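3.2 Where people keep the starter

I should say up front that I didn't plan to write a section on storage. My interviews were supposed to be about how home bakers learn to judge a sourdough starter by smell, and I had a nice tidy list of questions for that. But almost everyone I talked to wanted to tell me about the container first, and where it lived, and who in the house kept moving it. So I gave up and added a page to the survey.

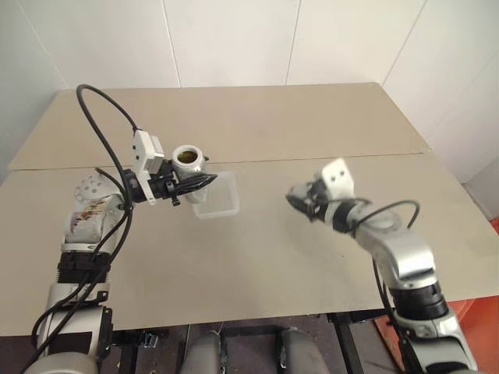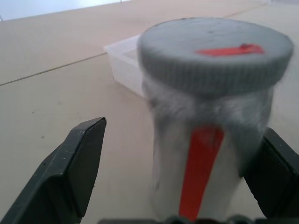

Figure 4. A plain beige tabletop (first picture) and a white jar with a gray screw-on lid (second picture).

So how often do home bakers feed a starter they keep in the fridge? Once a week was the most common answer in my survey, and a good number of people let it go two weeks or longer when they weren't baking.

I sent the survey to 1,000 members of three baking clubs in February and got 400 back, which made me very happy (my last one did much worse!). Of those, 160 people kept the starter on the counter all year. The rest used the fridge at least part of the time, and quite a few switched with the weather. Zorica Todorova, who helped me code the open answers, noticed that the switchers wrote the longest replies by far, and she's right - one of them ran to two pages and included a drawing of a pantry.

Lids turned out to be touchy. I'd asked only whether the lid was tight or loose, and people crossed that out and wrote their own thing in the margin: half a turn, a saucer, a cloth with a rubber band. Boyang Cai and I argued over whether to count a saucer as a loose lid. We did, in the end, and Table 5 follows that rule, but I've kept the original wording in the appendix so anyone who disagrees can sort it again.

What I can't tell from any of this is whether storage changes how well people read the smell. Counter keepers told me they sniff theirs every morning, and fridge keepers mostly sniff on baking day, so you'd guess the first group gets more practice. The smell test in Section 4 had too few fridge keepers to say much - I'd want at least twice as many before I trusted a difference that small.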